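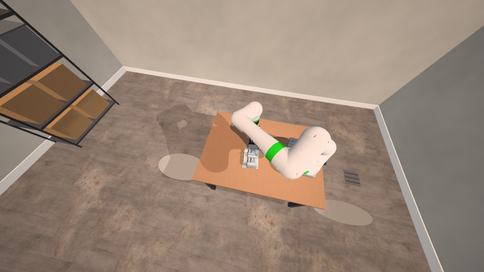

Simulated view of the Flurnosside bench, with the gripper hanging above the rear of the fixture

Robotics > Faults and failures > Clumidden offset fault

Contents Background Fault Correction See also

Clumidden offset fault

The Clumidden offset fault was an error in the simulation of a small robot bench at Flurnosside. It caused the simulated arm to aim 12 mm too low whenever the bench layout was reloaded with a new tool fitted. The fault takes its name from Clumidden, the layout program in which it was found. No person was hurt and no real equipment was damaged, as the affected program had not yet been passed to the workshop.

Background

The Flurnosside bench was modelled by Siriwardena, an engineering firm based in Bostbridge, to try out handling tasks before they were run on a real arm. The model consists of one room with a wooden table, on which a white jointed arm is mounted. Objects to be approached are placed on the tabletop within the arm's reach.

Each run begins with the layout being loaded. Clumidden reads the height of the table, the position of the base and the length of the tool, and passes these on to the motion planner. The planner then works out a path for the wrist.

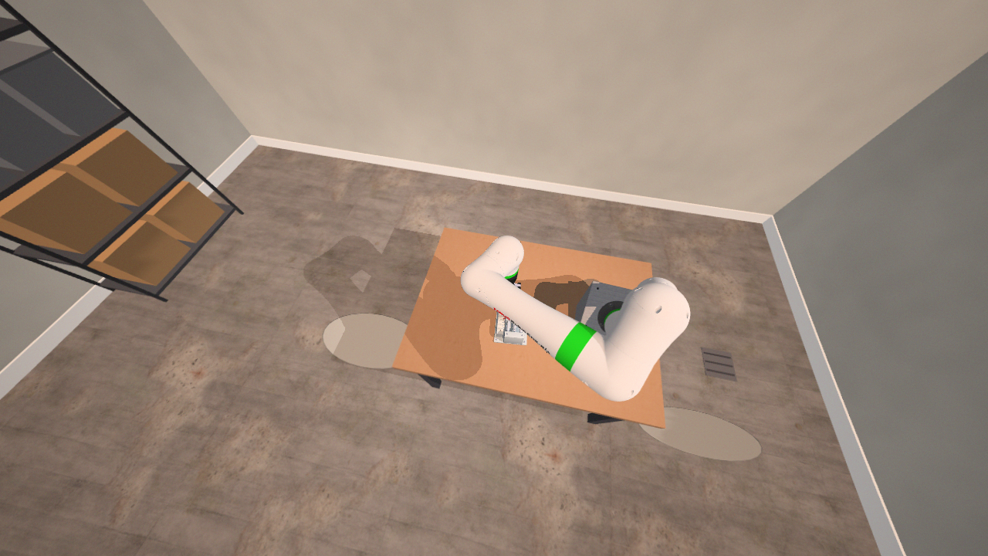 The bench model seen from above. The arm is bent over the table and a small tray-like object lies beneath the forearm.

Fault

The tool length was stored in 2 places: once in the arm file and once in the layout file. When a tool was changed, only the arm file was updated. The planner used the layout file, which still held the length of the earlier, shorter tool, and so placed the finger ends lower than intended.

The error was hard to see from the overhead views, in which the arm partly hides its own gripper. It was first noticed in September during a long set of unattended runs. Of 1,629 runs, 1,561 finished normally. The others were stopped by the contact check, which halts the arm if any part of it touches the table or an object unexpectedly. The stopped runs had at first been put down to poor placing of the objects.

Many of the runs that finished were also affected – the arm was too low in these as well, but there was enough free space under the fingers for it to pass unnoticed. They were later marked as unsafe to copy to a real arm.
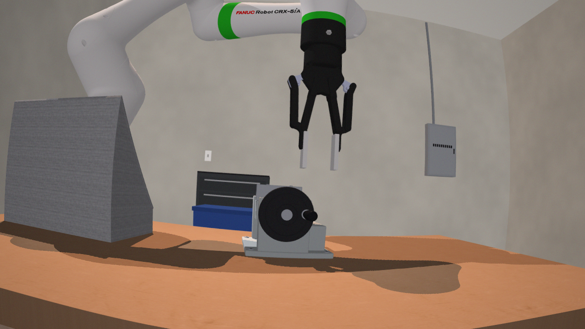

Reading time: 2 minutes

Correction

Side views were added to the review, taken close to table height. These show the two-finger gripper above a device with a round black handwheel, and allow the space under the finger pads to be judged directly. The arm in the model is lettered FANUC Robot CRX-5iA; the fault lay in the layout program and had no connection with the arm's design.

Siriwardena removed the second copy of the tool length. Clumidden now refuses to load a layout if the tool named in it differs from the one fitted. The whole set was run again at Flurnosside before any program was released to the workshop.

See also: Tool centre point; Collision detection; Offline programming

Contact the editors | Copyright and reuse | Back to top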